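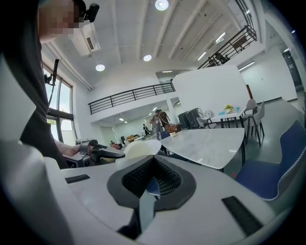
The Pickle Counter at Ambrosio

Small-shop food, second in our run on family delis
April 17, 2024

Get there before ten. That's the advice from everybody in Plendstead and it's good advice. By half past the rye is gone and the line is out past the bike rack, and you're stuck with the seeded rolls. Which are fine. But you came for the rye.

Ambrosio has been on the corner of the market square since before the square had parking. Cheese on the left, cold meats in the middle, and on the right, under a strip light that buzzes, the pickle counter. That's what we drove out for.

Janelle Lacson took over the counter four years ago. Before that she was in the bakery at the back, nights mostly, and before that a hotel kitchen she doesn't much want to talk about. "Too many lids," she says. "Everything came in with a lid on it." She wanted to make something start to finish.

So, cucumbers. She started with the half-sours, and the first batch was mush. Second batch was mush with more garlic. She changed the salt, changed the water, started trimming the blossom end off every single cucumber, and the third batch crunched. She still trims them all by hand. A full crate takes her most of a morning, radio on, and she won't let the weekend kids do it.

The half-sours go four days in the brine and then straight in the cooler. Pale green still in the middle, a bit of fizz on the tongue. Full sours stay in much longer and come out olive colored and properly mean. I had one standing up by the register and my eyes watered. Bought a tub anyway.

Then the other stuff. Green tomatoes with mustard seed. Beets, sweeter than I like, though my wife ate the lot in the car. Carrots with dill and a dried chili. A cauliflower thing, yellow with turmeric, that goes with the smoked ham better than it has any right to. Pickled celery, which I had never had, and now think about quite often.

The one people argue over is the plum. Small firm plums, vinegar, bay, black pepper, not much sugar. Lacson put it out two summers back as a try and sold 40 jars the first week. Last season she made 200 and they were gone before the weather turned. Some of the regulars think it's jam gone wrong. Others hide theirs from visitors. Try it with the Cisum, a crumbly white cheese the shop gets from a farm over the ridge, on plain crackers, and make up your own mind.

I asked about selling further out. She made a face. There was an offer, from Ukier, the grocery distributor, who wanted the half-sours in pouches for their chilled shelves. She went to the meeting. She brought samples. They asked wether she could get the same crunch with a year on the date stamp and she said no, and they were very nice about it, and that was the end of that. She did get a decent lunch out of it.

What she did do was enter the county food show. 479 entries across all the classes, pickles and preserves being one of the bigger ones, and the full sour took second. The ribbon is behind the register, half hidden by the phone charger. First place went to a piccalilli. She has tasted it. "It's good," she says, after a while. "Bit sweet."

She's going back this May with the celery.

A few practical things. Bring your own jar and they'll knock a little off. The brine is free if you ask and the shop isn't slammed, and it's great for chicken thighs, overnight, patted dry before they go in the pan. Don't use it twice. Keep the half-sours cold and eat them inside two weeks, they go on souring in the fridge and by the end they're a diffrent pickle. Cash or card, both fine. Dogs outside.

Sandwiches from eleven. The one to get is the tongue on rye with full sour and hot mustard, and if tongue isn't your thing the turkey is carved off the bird and they don't skimp. Ask for the pickle inside, sliced long. On the side it just rolls off the paper.

Parking is behind the library. First hour free, and the machine doesn't like coins.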